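Lost cat, microchip still registered to the previous owner - what now?

Forum: Lost and Found Pets

bredel_street_mom
Posted 22/04/2026

Hi all, long post, sorry. My cat Waffles slipped out last July and I pretty much gave up by Christmas. Then on Monday a vet's office two towns over called a lady I have never met, because her phone number is the one on the chip. She had him before the shelter did. She was nice about it and said she'd "surrendered that cat ages ago" and hung up before anybody thought to get my name from her (she wouldn't have had it anyway).

The only reason I know any of this is that the vet tech put him on a local lost pets page and my neighbor saw it. Orange, notched left ear, crooked tail. That's my boy!

Now the clinic wants proof he's mine before they release him. I have the adoption papers from the shelter but the chip number is blank on them. Any ideas?

prastelov
Do you have old vet bills? When we got our dog back after 13 weeks they took a rabies certificate and a bunch of phone pictures and that was plenty. Chip number wasn't on ours either.

Kalogeropoulos
I'd call the shelter first. They scan at intake and they'll have the number in their system even if it never made it to your copy. Ask them to email it straight to the clinic so you're not stuck in the middle.

Also, and I say this with love, always check the registration the week you bring an animal home. The chip only knows whoever filled out the form.
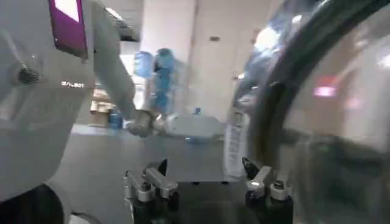
Robot (lettering apparently GALBOT), arm down

bredel_street_mom
I know, I know. I thought the shelter did it. They gave me a folder and I put the folder in a drawer.

trukora_1284
Going to disagree with the above a little. Shelters should transfer it before you leave the building. Mine charges a fee for it and still left it in the old name for 2 years. Putting that on a first time adopter isn't fair.

Kalogeropoulos
Fair or not, it's the owner who ends up without the cat. I'm not blaming her. It takes five minutes online.

trukora_1284
Five minutes if the old owner answers the transfer email. Mine never did. I had to mail in forms.

prastelov
Can we get back to Waffles lol. Did you put up a reward? I'd be careful, people come out of the woodwork. We offered 3000 and got calls from folks describing a completely different dog.

bredel_street_mom
No reward, just flyers and a lot of tuna on the porch.

Update - shelter found the number and it matches! They're sending it over this afternoon. I can pick him up tomorrow after work. The tech says he's a bit heavier than in my pictures, so somebody has been feeding him, and whoever you are, thank you.

trukora_1284
So happy for you! Change the chip before you take the carrier out of the car.

bredel_street_mom
Already have the form open in another tab. Does anyone know if I need a signature from the first lady, or is the shelter paperwork enough?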